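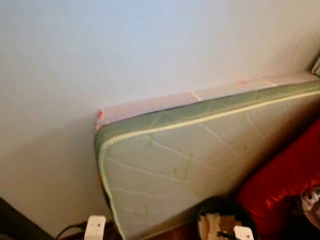
Belmiro trouvait que c'était une affaire, et il le répéta au téléphone avant même que Sofia ait posé son sac. Un matelas presque neuf, livré compris, pour 80 euros. Le même coûtait 551 chez Hotus, il avait vérifié.

– Presque neuf, dit Sofia.

– Deux ans. Trois au plus. La dame dormait très peu.

Elle regarda le matelas appuyé contre le mur blanc. Les piqûres dessinaient des espèces de feuilles, ou des veines, selon l'humeur. Au milieu du tissu gris-vert, les taches tiraient sur le jaune. Une personne qui dort très peu, pensa-t-elle, et qui fait quoi alors, dans son lit ?

– Et le rouge, dans le coin ?

– Quel rouge ?

– Sur le côté, là où ça tourne. Rouge orangé.

Il y eut un silence. Belmiro Gouveia avait toujours eu besoin d'un peu de temps pour inventer.

– Une marque de fabrique, dit-il. Elholm fait ça, je crois.

Sofia Teixeira avait vendu de la literie pendant tout un hiver et n'avait jamais vu Elholm signer un matelas de cette façon. Elle passa le doigt sur le passepoil crème, qui au moins tenait bon. Le tissu rose pâle du côté plissait un peu. Pour un objet qui n'avait servi à personne, il avait beaucoup vécu.

– Tu vas bien dormir, reprit Belmiro.

Il avait dit pareil du canapé, en janvier, et le canapé était reparti au bout d'un mois, chez un cousin qui ne lui parlait plus.

– Tu l'as essayé, toi ?

– Je me suis assis dessus.

– Longtemps ?

– Assez pour me faire une idée.

Elle raccrocha, chercha un drap-housse dans le carton et n'en trouva qu'un, trop petit. Elle le posa sur son épaule et resta debout devant le matelas. Il était onze heures du soir. Le train de Belmiro, s'il y avait un train, arrivait à midi.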